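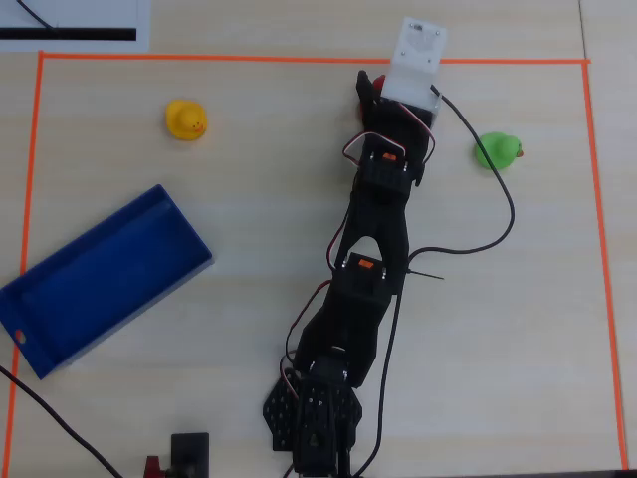
4.2 Form and condition of taped outlines

The second part of the survey dealt with work areas marked directly on tabletops with adhesive tape. Outlines of this kind are common in shared workrooms, where a table serves several groups in the course of a week and where the people using it need to agree on which part of the surface is to be left as it was found. They are cheap, they can be put down in a few minutes, and they need no permission from the building office. They are also seldom recorded. Room inventories at both Diltside and Flergate listed every table by size and finish, but neither made any mention of tape.

The survey covered 84 outlined tables in the Radulović Building at Diltside and in the two workroom floors at Flergate. Each outline was noted on a one-page form giving the color of the tape, the number of sides marked, the finish of the tabletop, and the width of the margin left outside the tape. Objects on the table at the time of the visit were entered separately under the Soremia item list. This produced 2,235 object entries, which are treated in Section 5 and are referred to here only where they bear on the outline itself.

Most outlines were meant to be rectangular, and most departed from the rectangle in some way. The usual departure was a side that did not meet its neighbor at a right angle. Figure 3 gives a typical case. The orange tape runs in a long strip across the top of the work area and down its left side, while the strip on the right angles slightly inward as it comes down. The lower side does not appear in the figure, and we draw no conclusion from it about whether the outline was closed. Where users were asked about a leaning side, they generally said that the tape had been laid by eye, following a first strip that had been set against the edge of the table.

Color was chosen for contrast with the tabletop. On pale surfaces such as the light wood grain in Figure 3, orange and blue were preferred, and users described white and clear tape as hard to find again once the table was in use. On dark surfaces the order was reversed. No group reported choosing a color to match a wider scheme in the building, although the Flergate floors do have such a scheme for their storage shelves.

The margin outside the tape was the least consistent feature. Some groups placed the tape almost at the table edge and lost very little working surface. Others left a wide band on one or more sides and used it for notebooks, cups, and tools between tasks. In the table shown in Figure 3, tabletop continues past the tape along the top and the right. Margins of this kind were valued by users, who treated the band as a place where things could be set down without disturbing the arrangement inside. In 20 cases the margin had come to hold more items than the work area.

The items kept on outlined tables were often small, brightly colored, and easy to tell apart. The green rubber duck in Figure 3 belongs to a class that the Soremia list enters as "molded figure, hand size," and toys of this class were found at both sites. The small red object in the same figure is only partly visible and was not assigned to a class. Cables were entered as fixtures and were left out of the object counts, even where they crossed the marked surface, as a black cable does on the right of this one. We return to this choice in Section 5.3, where its effect on the estimate of free surface is considered.

Wear was recorded on a scale of four steps, from sound to missing. Corners were the first part to fail, and strips on the side where users stood or sat were replaced more often than those on the far side. Six outlines had been laid a second time over the remains of an earlier one, in each case with a small shift in position. Users of these tables did not regard the shift as a change to the work area, and two groups continued to place items by the older line.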